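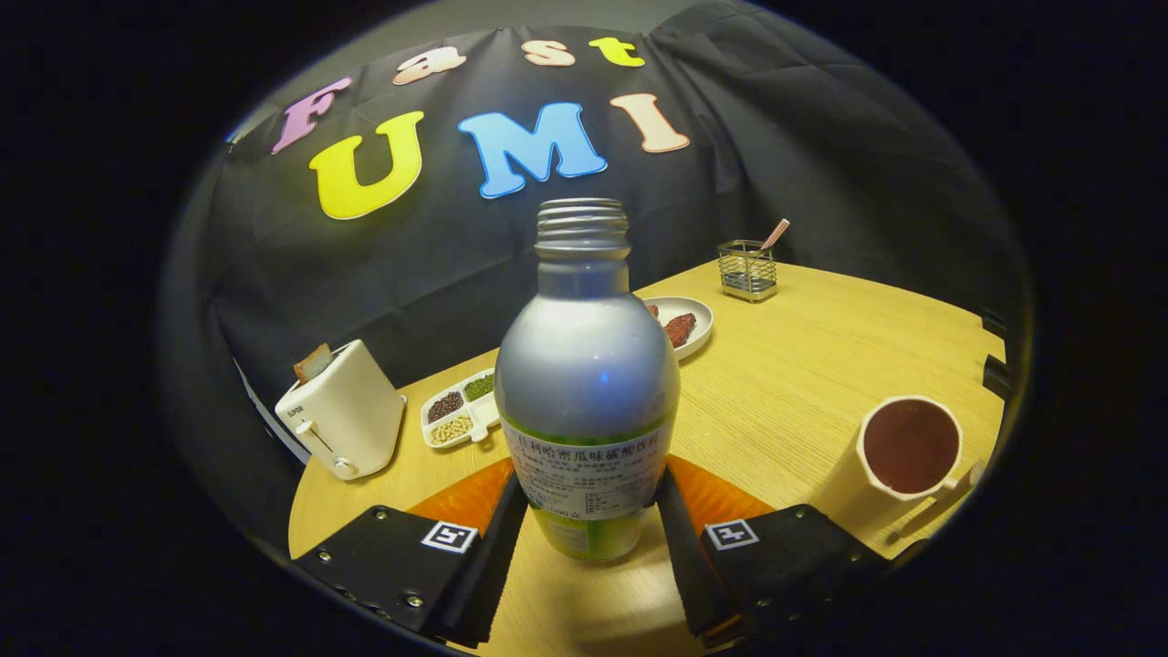 Un lector me escribe que el sabor metálico de las bebidas en lata o en botella de aluminio viene del propio metal, que el líquido lo va disolviendo en el estante, y que por eso él solo compra vidrio. Es una explicación razonable, pero le falta una pieza: el barniz interior.

El aluminio desnudo aguanta mal un pH cercano a 3, el de muchos refrescos ácidos. Por eso el envase se recubre por dentro con una resina curada al horno, de pocas micras de espesor. Mientras esa capa esté íntegra, el contacto entre metal y bebida es mínimo. Los defectos se buscan con un ensayo eléctrico: se llena el envase con una solución salina, se aplica una tensión baja y se mide la corriente. A más poros, más corriente.

Trabajé una temporada con un medidor Vodent en la planta de Otia. Sacábamos 9 unidades por turno de una línea que hacía casi 2000 por hora, una muestra pobre, pero suficiente para detectar un inyector obstruido. La zona conflictiva era siempre el cuello, donde el conformado estira la película.

En cuanto al sabor, conviene separar dos cosas. Beber a morro pone los labios y la nariz junto al borde exterior, y parte de lo que se percibe está ahí. La prueba es sencilla: servir la mitad en un vaso y comparar a la misma temperatura. Yo la repetí en febrero con un té Phuthong y dejé de notar diferencia.

Me queda pendiente medir envases golpeados.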